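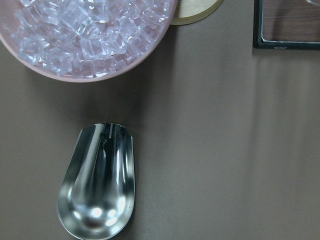

Wartung an der Eiszelle, Donnerstag, Start kurz nach 6 Uhr. Ich schreibe mit, was gemacht wurde, damit Eskil Fagerlund es in Birach auf die zweite Zelle übertragen kann.

Ausgangslage: Der Arm greift die Eisschaufel, setzt aber beim Einstechen zu hoch an. Füllmenge pro Hub zu klein, die Waage fordert ständig Nachhübe an. Kein Alarm, nur schlechte Taktzeit.

Erster Verdacht war der Greifer. Backen abgenommen, Führungen gereinigt, Spiel gemessen: in der Toleranz. Neue Beläge trotzdem montiert, die alten waren an der Vorderkante glatt.

Danach TCP neu vermessen. Abweichung in Z etwa 2 mm, in X und Y unauffällig. Passt zum Fehlerbild. Alter Wert liegt als Kommentar im Programmkopf, bitte nicht löschen.

Handkamera: Schutzscheibe getauscht, Kalibrierung mit dem Punktraster wiederholt. Edelstahl und klares Eis liefern beide harte Reflexe, die Kantensuche läuft deshalb mit fester Belichtung. Automatik bleibt aus - auch wenn das Livebild dann dunkel wirkt.

Greifpose der Schaufel neu geteacht. Anfahrt senkrecht, letzte 12 mm mit reduzierter Geschwindigkeit. Kraftschwelle beim Einstechen unverändert gelassen.

Sigrun Haugland fragt, ob man die Schwelle nicht gleich mit anhebt. Nein. Erst Geometrie, dann Kraft. Wer beides gleichzeitig dreht, weiß hinterher nicht, was gewirkt hat.

Testlauf: 200 Hübe am Stück, Nachhübe nur noch vereinzelt. Ein Abbruch wegen Kantensuche, Schaufel lag verdreht auf dem Tisch. Suchfenster um die Hochachse erweitert, Fehler danach nicht wieder aufgetreten.

Offen: Dichtung am Handgelenk. Kondenswasser zieht in die Steckverbindung, Kontakte leicht angelaufen. Mit Kontaktreiniger behandelt, Ersatzdichtung bei Kristiansen bestellt. Bis dahin Sichtkontrolle bei Schichtbeginn.

Backup von Programm und Kalibrierdaten liegt auf dem Zellenrechner im Ordner März. Eskil, den TCP bitte nicht kopieren, sondern vor Ort messen.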